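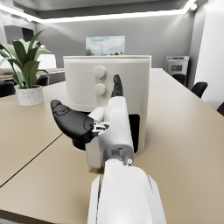
Fig. 4a. Robot hand and air fryer, tabletop.

4. Adding an NDA and invention assignment

Do this before anybody outside the company sees drawings, code or samples. Takes about 50 minutes first time through, most of it hunting for old emails.

Before you start: full legal name of the company (Hesbridge LLC, not just Hesbridge), state of formation, list of everyone who has worked on the product. Paid or unpaid.

1. Open Wulto, go to Agreements, then New.
2. Pick Mutual NDA or One-way NDA. Talking to a factory, usually mutual. Not sure, stop and ask your lawyer.
3. Enter the other party. Use the name on thier registration, not the logo.
4. Set the term. Default is 2 years. Trade secrets need their own line, tick "Survives term".
5. Save as draft. Don't send yet.

CAUTION: An NDA does not move ownership of anything. Freelancers may still own what they made for you. Needs the assignment form, next.
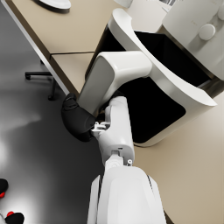

Fig. 4b. Black gripper pad at the appliance handle.

6. Back to Agreements, New, Invention Assignment. One per person.
7. Under Prior Work, have each person list what they brought with them. Blank means blank, get them to write "none".
8. Founders too. Founders get skipped all the time.
9. Add signers. Company signer can't be the same person as the assignor, Wulto will will flag it red.
10. Send. Download the signed PDF and put a copy somewhere outside Wulto.

Note: Former contractors - use the "Confirmatory" version. Check the payment clause, some states want to see something paid for it.

Note: Wulto templates are US only. For Smadi or any other overseas supplier, get local review.

Template questions: Siham Yammine. Login or billing: Prasetyo Manurung.

Section last checked 12 October 2024. Patent filing dates are in section 5.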